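FOR IMMEDIATE RELEASE

Apr 28, 2020

Foldale gets a release window, a second playable character and a much meaner winter

Hi everyone, Bujar Omerović here, writing for all of us at Davby. I was told a press release should be in the third person and sound like a bank wrote it, and I tried that for a whole morning and gave up. So you get me.

The big news first. Foldale, our action role-playing game about a valley that keeps folding in on itself, is coming to PC and consoles this December. If you played the demo you know the setup already, but for everyone else: the valley used to be farmland. Then the ground started to crease. Whole villages ended up pressed between hillsides like flowers in a book, and the people inside them came back out changed, taller and quieter and very hungry. We call them the Pleated. You play as Rinero, a bridge keeper whose bridge now leads somewhere it shouldn't, and your job is to get the last townspeople across before the next fold closes.

That was the demo. The full game adds Ledesma, and I am so happy I can finally talk about her! She's a surveyor who has been mapping the folds on her own, and she plays nothing like Rinero. He's slow and heavy and can hold a doorway all day. She can barely take a hit, but she can pin a crease in place with her survey stakes and keep a path open for a few extra seconds, or let it snap shut on whatever is chasing her (my favorite thing in the whole game, I've lost hours to it). You can swap between the two of them at any campfire, and the whole story can be played in co-op for 2 players, online or on the same couch.

We've also rebuilt the Pleated from the ground up. In the demo they mostly ran at you. Now they listen. If you fight near a folded house, anything still sleeping inside will start to wake, and you'll hear the walls rustle before you see it. There are 50 kinds of them in the finished game, including 4 giants that carry pieces of the old villages on their backs. One has a church. You can climb up and ring the bell, and I'd suggest having an escape planned first.

Then there's winter. A lot of you wrote to say the snow chapter was too gentle, and reading those messages back I had to agree with you. Lanterns now burn down faster in the cold, frozen creases can crack under a heavy character, and Rinero is a very heavy character. For anyone who just wants the story, there's a lantern setting in the options menu that turns all of this off, and it doesn't lock you out of any ending.

A few practical things that people have been asking about. Demo saves will carry over – your gear and your rescued townspeople come with you, but your map won't, as the valley has been redrawn. The text will be in English, Spanish, French, German and Bosnian at launch. Voice acting is English only for now. There are no loot boxes and no paid currency. We're making a boxed edition too, limited to 2000 copies, with a cloth map that folds the wrong way on purpose and a booklet of Ledesma's field notes. Preorders for the box open later this year on our own site and we'll post the price as soon as we have it.

Before launch we want to run a closed co-op test. It will cover the first two chapters, and we're mostly looking for people with slow or uneven internet connections, so please don't be shy about signing up if yours is bad. The form is on the Davby website under Foldale, and we'll send out keys in small batches. You're free to stream it and say whatever you like.

Press can ask for preview builds, screenshots and character art through the contact page. I answer those messages myself, usually in the evening, and I'm glad to do interviews by phone or video. If your outlet wants to talk about the music or the creature design, say so and I'll pass you on to the right person here – they tell it much better than I do.

Thank you for waiting, and for all the fan drawings of Rinero's bridge.

Bujar Omerović
Davby 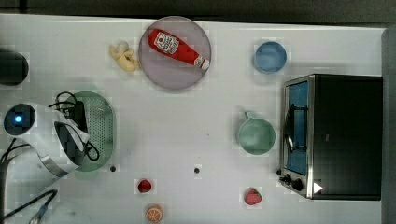
Marisol: So glad the saves carry over, I rescued every single person in the demo and was not looking forward to doing the mill again. Can you swap characters in co-op too, or does each player stick with one?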